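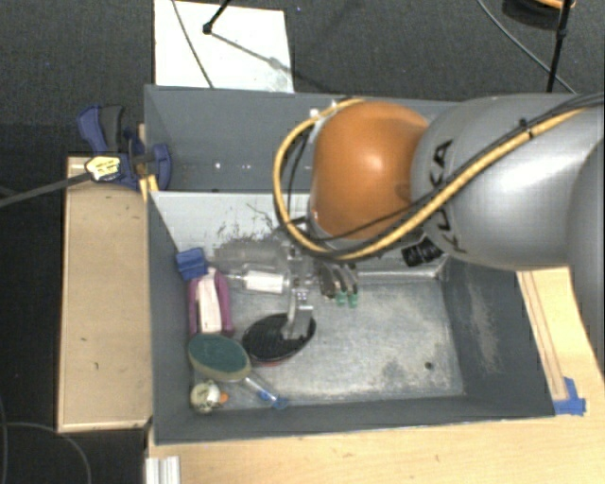

4. Fitting and loading the sorting bin

Use the Kuusk metal bin on a flat, level tabletop that will take its full weight once loaded. Read this section through before you start.

4.1 Fixing the bin to the table

1. Wipe the tabletop and the underside of the bin. Grit trapped between the two will mark the wood and let the bin creep.
2. Set the bin down at least 900 mm from the end of any walkway.
3. Lay the wooden board flat on the table, close against the side of the bin.
4. Open the bar clamp wider than the rim. Hook the fixed jaw over the rim, then slide the other jaw up until it touches.
5. Tighten by hand. Stop when the bin no longer moves under a firm push.

Caution: Do not use pliers or a length of pipe on the clamp handle. The rim will bend, and a bent rim cannot be straightened.

Note: Keep the clamp bar pointing away from the side where people stand.

4.2 Loading

1. Check the floor of the bin for chips, wet patches and loose screws. Scuffs and dust do no harm, but sweep out anything you can pick up between finger and thumb.
2. Put in the household items one at a time. Sponges, brushes, small balls and plastic containers are all suitable.
3. Lay long-handled tools flat on the floor of the bin. Do not lean them against the slanted walls, as they slide down and push lighter items into the corners.
4. Place small blocks last. They tend to get lost under the sponges.
5. Leave a clear space in the middle of the floor.

Caution: No glass, no blades and nothing heavier than 2 kg.

Note: Clear plastic items are easily missed when the bin is emptied. Write them on the load sheet before they go in.

4.3 Emptying and cleaning

1. Take out all the items and check them against the load sheet.
2. Brush the dust towards you and lift it out with a pan. Do not brush it into the hole in the floor.
3. Wipe the walls and floor with a damp cloth and leave to dry for 19 minutes.
4. Rinse sponges separately and squeeze them out well. Replace any that have begun to crumble.
5. Check the clamp again before reloading.

Replacement clamps and load sheets (pads of 5) are kept by Rodica Iordache in the Purnach store. Report a damaged rim or a cracked wall to Emilian Zamfir, and leave the bin empty until he has looked at it.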